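Calel to put two-armed sorting benches into its Plenell returns centre

Staff keep their hours and move to checking, repair and training work

20 January 2024

Calel, which handles returned household goods for online shops, is to install 11 robot sorting benches at its Plenell returns centre. The first benches go into daily use in March. The rest will follow as each shift finishes its training.

The Plenell centre takes in parcels that customers have sent back. Many hold a single item, but a good share are mixed boxes, with tools, stationery, bathroom goods, cleaning things and drinks all packed together. At present every item is lifted out by hand, looked over, scanned and put in the right tote. A person on the sorting line handles up to 600 items in a shift, most of it standing, with the same turn of the wrist each time.

Each new bench has two robot arms fixed beside a plain table. A member of staff opens the parcel and tips the contents out. The arms pick up the items one at a time, show the label to a scanner and place each item in a tote. Anything the system cannot name is left on the table for the person at the bench to deal with.

The benches were set up with Gorkurard, the engineering firm that supplied the arms and grippers. Its fitters worked alongside the sorting line at Plenell, and a good deal of the final layout came from the people who do the job now. The tables were lowered, the stop button was moved to where a left-handed person can reach it, and the totes now slide out towards the operator so that full ones do not have to be lifted over the edge.

Deirdre Costello, operations manager at Plenell, said: "Sorting is the job people ask to be moved off. It is hard on the hands and shoulders, and we lose good staff over it. We have wanted to change it for a long time and the equipment is now good enough for the range of things we get in. A box might have a pair of scissors in it and then a tube of cream, and those need picking up in quite different ways."

No jobs will be lost as a result of the change. All 54 people now on the sorting line have been offered a place in one of three teams. The largest will run the benches, with one person looking after 2 of them. A second team will check the condition of goods and decide what can be resold. The third will do small repairs and repacking, work that Calel has until now sent to an outside firm. Pay grades for bench operators and checkers will be set one step above the present sorting grade. Contracted hours and shift patterns stay as they are.

Training is done on site and in paid time. It covers starting and stopping the arms safely, clearing a dropped item, teaching the system a new product and filling in the fault log. Staff who prefer not to work with the benches can stay on hand sorting, which will carry on for glass, very large items and anything that has leaked.

The company said the benches are slower than an experienced sorter on some goods. Soft bags and thin card sleeves still give trouble, and flat items may need a second attempt. Targets for the first months have been set with that in mind, and no one will be measured against the speed of a machine.

"People asked me straight out whether this was the start of cutting numbers," Deirdre Costello said. "I told them what is in the written agreement, and copies are up in the canteen for anyone to read. They also asked about noise and about who gets the blame if an arm breaks something. The noise is less than the conveyor. Breakages go down as a machine fault and do not go on anybody's record."

Staff representatives at Plenell will meet managers every month during the changeover to go through the fault log and any reports of strain or injury. The results will be shared with workers at Calel's smaller site at Ó Gríofa, where no decision on benches has been made.

Parcels will be accepted as normal throughout the installation. Shops that send their returns to Plenell do not need to change their labels or booking arrangements. Any that plan to add a new type of product before the end of March are asked to tell their account contact, so that samples can be put through a bench beforehand.
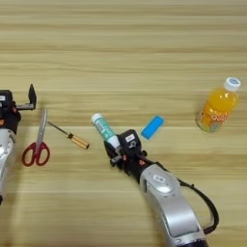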